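The Demonstrator Is Part of the Instrument

Opinion
Séverine Millet
Friday, April 24, 2026

Most arguments about robot teaching start with the interface. One side wants remote control, with an operator driving the arm through a leader device and the arm's own limits recorded along with the motion. The other side wants hand-held grippers, which are cheaper and faster and need no arm at all. I have worked with both, and I think the choice of interface gets too much attention. The person holding it gets too little.

Take cup unstacking, which we use at Rikico as a first task for new demonstrators. It looks trivial. A nested paper cup deforms under a light squeeze, and the rim below it grips harder on some pulls than on others. A person using bare fingers handles this without thinking. The same person using two rigid fingers has to learn it again, and the first 11 or so attempts are of little use to anyone.
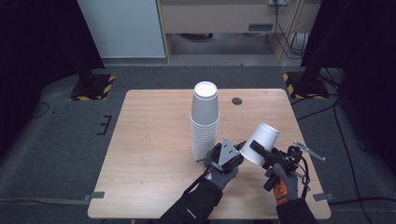 Cup task with hand-held grippers. One cup is held tilted near the nested stack.

My objection is to what happens with those early attempts. At many labs they go straight into the training set, on the theory that variety helps. Variety in cup position helps. Variety in lighting helps. A demonstrator who is still discovering how wide the fingers open is a different kind of variety, and the policy will copy the hesitation faithfully. Last November we trained the same model twice, once on 300 demonstrations taken as they came and once on 77 that a second person had reviewed and accepted. The smaller set gave the better policy on our bench. I would not build a general law on one comparison, but I have stopped paying for volume alone.

Remote control hides this problem better than it solves it. The Moulin rig we used before was slow enough that every operator looked careful. Slowness was recorded as part of the task. The robot then paused before each grasp, for the same length of time that a human needed to judge depth on a monitor. We spent two weeks tuning that out before somebody compared the timing with the operator logs.

Hand-held collection has the opposite fault. It is fast, and the demonstrator feels contact directly through the handle. The robot does not. If a person corrects a slipping cup by feel, the camera may show nothing that explains the correction, and the model is left to guess.

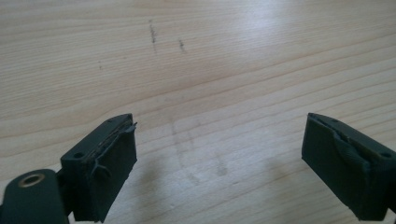

Finger pads deserve a paragraph in any collection protocol, and they rarely get one. Friction changes as a pad ages or its wrapping shifts. The demonstrator adapts within a few grasps and forgets having done so. The robot, fitted with fresh pads, then squeezes as if they were worn. Our Drikau procedure now requires a pad check at the start of every session, with the replacement logged against the demonstration number. It takes a minute. People complained for a week and then stopped.

I would ask for three other changes. Record who gave each demonstration, under a code if privacy requires it. Keep practice attempts in a separate folder and label them as practice. Have the demonstrator watch the robot run the resulting policy, at least once per task. The last of these has done more for our data than any hardware purchase, including the Skiria wrist mounts that I argued for. Operators who have seen a robot reproduce their own habits begin to move differently – fewer regrasps, a cleaner approach, a definite release.

The usual reply is that larger models will average all of this away. They may. Averaging removes errors that differ from person to person, and it does very little about an error that every demonstrator shares. If everyone in the room was trained on the same worn pads by the same hurried supervisor, the error is shared, and adding sessions from that room will only confirm it.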